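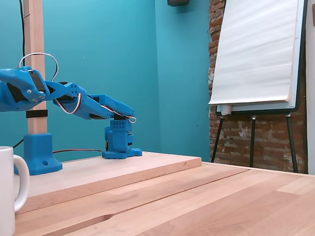
Ticket 139: arm drops out of position hold during bench runs
Site: Pondcombe
Opened by: Brayan Echeverri
Priority: normal
Status: closed, practice note updated

Reported
Elbow servo stops answering after 12 to 28 cycles of the pick routine. Controller logs a bus timeout, torque is released and the arm sags. Restarting the controller clears the fault until the next run.

1 April, first check
Supply voltage normal at idle and under load. Servo temperature within limit. Swapped the elbow servo for a spare from Hasatum stock. Fault came back on the second run.

Second check
Ran the base, elbow and wrist joints one at a time, 200 cycles each. Timeout occurs only when the elbow goes past its usual working angle. Points to the lead, not the servo. Plug at the elbow found partly backed out. The loop had been dressed too short at the last rebuild.

Fix
Reseated the plug. Redressed the loop with the joint at full travel in both directions. Repeated the 200 cycles with all joints moving. No timeouts.

Changes to bench practice (Prelunness rule sheet, section on small arms)
- Set servo loop length at full joint travel, never at the rest pose.
- Keep cups and drinks off any table with a powered arm.
- Release torque only with the arm supported or parked.
- Log the cycle count with every timeout.

Open item
Zanetti bench uses the same harness. Check its elbow plug before the June audit.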